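Search articles, topics, authors Go

Rules for the Kitchen Counter

4 min read

Before a household robot is allowed near a real stove, it is expected to pass in simulation. The working code adopted in August by Prodetti and its partner Tramia sets out what passing means. It runs to 14 pages, and most of them concern ordinary things - where a tray may stand, how near a pot an open gripper may travel, and who may stop a trial.

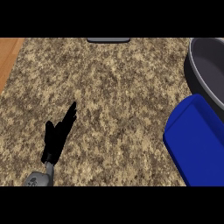
Nayeli Medrano, who edited the code, holds that a simulated counter deserves the same discipline as a physical one. "If we excuse a collision on screen, we will excuse it later in a home," she said. Each task must be run 25 times without a change in settings, and every contact with an object outside the task must be logged, however slight.

The code also requires that the arm's starting position be recorded before each run. Orla Keane, who reviews trials at Flindora, would go further and require a second reader for every log. Her proposal remains open - two of the partner firms have asked for more time to study its cost.

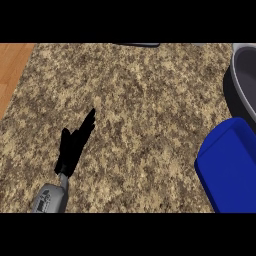 When a Trial Must Stop

A trial ends when the arm leaves its permitted area or when the operator loses the camera view. It may not resume until the cause has been entered in the record and signed.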